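Tagged: Robot Cells › Cabling and Dress Packs › Service Arms

Cable slack at the wrist of a bed-making arm: how much is acceptable?

Maya Rawashdeh

Our department operates a single-arm cell at the Tidthorpe training residence. The arm works over the lower berth of a bunk bed and is used for straightening duvets and for lifting small articles from the bedding. I have recently been assigned responsibility for its routine care and would appreciate guidance from members who maintain similar installations.

The cable to the gripper leaves a connector block near the middle joint, follows the forearm and ends at the tool. It is held along the forearm, but from the wrist onward it has been left free. When the arm is lowered to the bed, the free portion rests on the duvet. On two occasions in July the controller stopped with a "tool communication lost" message during a wrist rotation. In both cases the message cleared after a restart and the cycle was completed normally.

The previous maintenance record states only that the cable was "dressed with service loop, OK." No length is given, and there is no drawing of the cable route. The integrator, Nellitz, has been asked for one and has not yet replied.
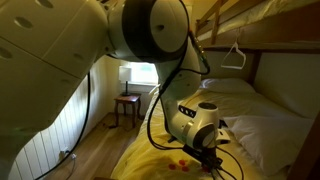
Gripper lowered to the duvet, with the cable looped at the wrist. Lower berth position.

My inquiries are as follows. First, should the loop be shortened, or would that place strain on the connector when the wrist reaches the end of its travel? Second, is there an accepted interval for replacing a cable of this kind? The arm has completed more than 3000 cycles since the cable was last changed. Third, the upper bunk limits the space in which the arm can be raised, and staff are reluctant to run a full range test with the bed in place. Is a partial test sufficient?

Munther Smadi

The following is based on the procedure in use at our own site, where two arms of comparable size are maintained. Your local safety instructions take precedence over anything stated below.

The loop should not be shortened until the length required has been measured. Place the arm in manual mode at reduced speed, with one person holding the enabling device and a second observing from outside the reach of the arm. Rotate the wrist slowly to one limit of the travel used in your program, then to the other. Record the position at which the cable is closest to tight. At that position a modest amount of slack should remain, and the connector should carry no load. Any length beyond this is surplus and may be drawn back toward the forearm.

Surplus cable should be taken up at the forearm and not at the tool. Secure it with hook-and-loop straps. Plastic ties pulled tight will mark the jacket and, in our experience, cause the conductors to fail at the tie. A strap placed just above the wrist, loose enough for the cable to slide, will generally keep the loop away from the bedding.

With regard to the stoppages, a message that appears during rotation and clears on restart is consistent with a broken conductor or a partly seated plug. I recommend the following order of work:

1. Isolate power and apply the lockout.
2. Disconnect the plug at the connector block. Inspect the pins and the locking ring.
3. Reseat the plug and confirm that the ring is fully turned.
4. Check continuity while flexing the cable by hand, beginning at the wrist.
5. Replace the cable if the reading changes at any point.

Our replacement interval is governed by inspection. Cables are examined every 1000 cycles and are replaced when the jacket shows flattening, cracking or a permanent twist. A cable with your number of cycles and two recorded faults would be replaced here without further testing.

On the third point, a partial test is acceptable provided that it covers every position the production program can reach, including the retract position used after a stop. It should be recorded as partial. After any change to the cable route, the bunk should be moved out of the cell and the full test carried out once.

Please also confirm that the tool weight entered in the controller remains correct after the cable has been moved. This item is frequently overlooked.

Russo

We had the same message on ours and it was the plug. Pushed in but not locked. Check that before you order anything.

Also look at the other end. If the supply cable from the arm hangs down to the floor, make sure people are not stepping on it or catching it when they change the sheets.

Maya Rawashdeh

I thank both members for their replies. The locking ring at the connector block was found to be 23 degrees short of its closed mark and has been corrected. A replacement cable from Takwood has been requested, and the continuity check will be performed on the existing cable before it is removed. The route will be measured by the method given above and entered in the maintenance record, with the strap positions noted.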